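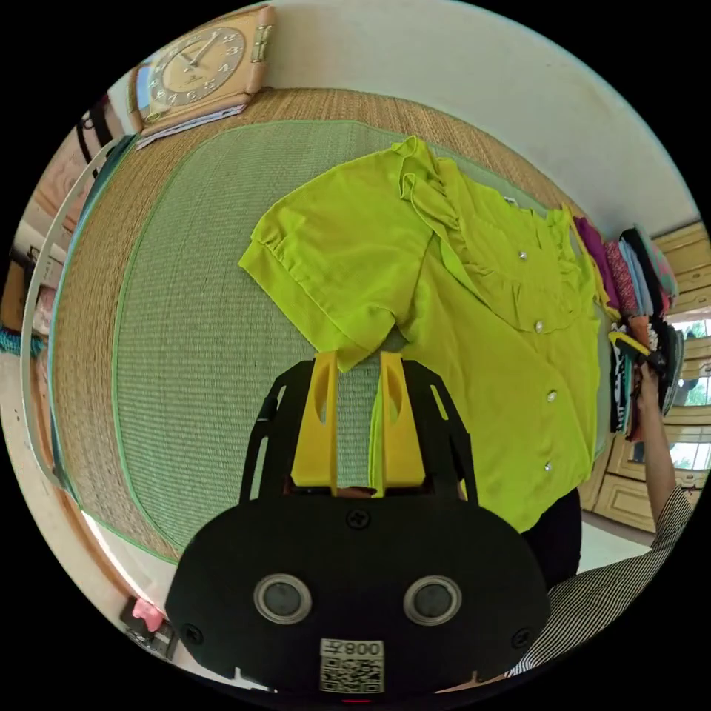

Shirt at the folding station, Larkstead site.

Larkstead Linen and Garment Services
Quarterly Safety Inspection – Finishing Area and Stock Room
Date of inspection: Saturday, February 15, 2025
Form 19

1. Exits and walkways
Main exit clear and unlocked during working hours: Yes
Rear exit clear: No
Comment: Two rolling racks were parked inside the marked zone by the rear door. They were moved during the inspection. The floor marking is worn and must be repainted.

2. Fire safety
Extinguishers charged and tagged: Yes
Sprinkler clearance kept in stock room: No
Comment: Boxes of hangers on the top shelf of Bay 6 stand too close to the sprinkler head. Stock is to be lowered within five working days.

3. Pressing equipment
Steam hoses free of cracks: Yes
Emergency stops tested: Yes
Heat guards in place: Yes, with one exception
Comment: The guard on Press 5 is loose at the hinge. The press is tagged out until Poojary Mechanical completes the repair.

4. Lint control
Dryer screens cleaned each shift: Yes
Ducts cleaned on schedule: Yes
Comment: The cleaning log has no entries for the second shift on two dates. Supervisors are reminded that an unsigned line is treated as a missed cleaning.

5. Chemicals
Spotting agents labeled and capped: Yes
Safety data sheets on hand: Partly
Comment: The sheet for the Fesomano stain remover is an outdated edition. A current copy has been requested.

6. Lighting and electrical
Fixtures working: Yes
Cords off the floor: Yes
Comment: None.

7. First aid
Kit stocked: No
Comment: Burn dressings are low. Reorder under item 181 in the supply list.

Overall result: Pass with corrections. Open items will be checked again before the June inspection. Copies to the Dikik Street office and the site notice board.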